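November, 7:40 a.m.

Dratora batch, hide glue shear tests, continued

Pot held at 60 C overnight, lid on. Level down slightly, topped up with distilled water and stirred. Viscosity cup reading came back to where it was yesterday, so I am treating it as the same glue.

Cut the last maple blanks from the Larkari board. Grain runs out at one end; those pieces go to practice only. Faces planed, not sanded. Toothed faces are a separate series and Ozan Sezer has those.

Glued up 11 pairs. Open time kept under a minute by warming the blanks first. Two slipped under the clamp and were redone with fresh glue after scraping back. Marked R on the end grain.

Broke the first set from last week on the Dunleavy press. Best joint went at 3,085 psi, with wood failure over most of the face. Worst was just over 2,000 psi and failed in the glue line, shiny on both sides, so probably chilled before clamping. Need to check whether that was the pair nearest the door.

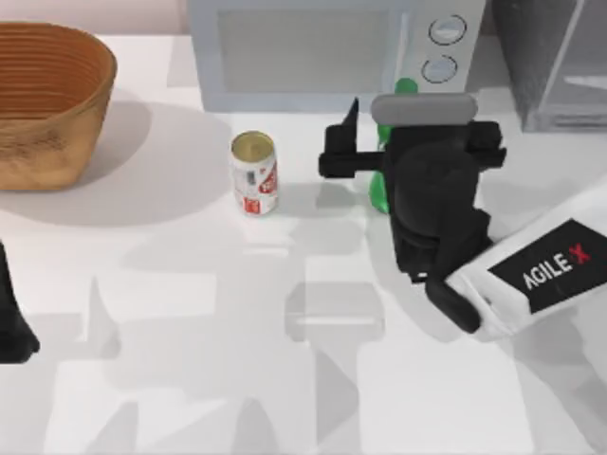

Ozan Akbulut wants the urea series run at the same dilution. Agreed, but urea lowers the gel point and clamp time has to go up. Proposed overnight for all of them, so the two series compare.

Cultbridge glue not opened yet. Soak it cold before heating, same ratio by weight.

To do:
Zero the press gauge again, it reads a little high at rest.
Label the offcuts.
Humidity log has a gap after lunch, fill in from the wall meter if the memory goes back that far.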